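Food Waste in the Pralero Dining Hall
Project report by Algirdas Bite

3. Method

We weighed plate scrapings at lunch for 10 school days in December. Students emptied trays into one of 5 bins, sorted by food type. Liquids were not weighed.

4. Results

In total, 1,268 trays were returned. Bread and cooked vegetables made up most of the waste. On soup days the bins were lighter – we think this is due to smaller servings.

5. Discussion

Our sample covers one dining hall only. The Nurkska building serves the same menu but lets students fill their own plates, so it would make a fair comparison.

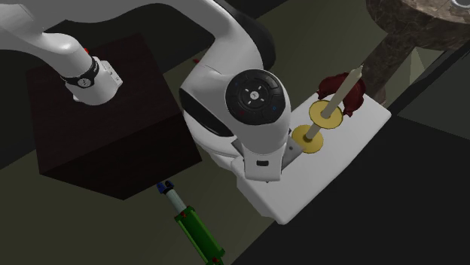
A second count should also run for 25 days, long enough to see each menu more than once. We would weigh the bread by itself next time.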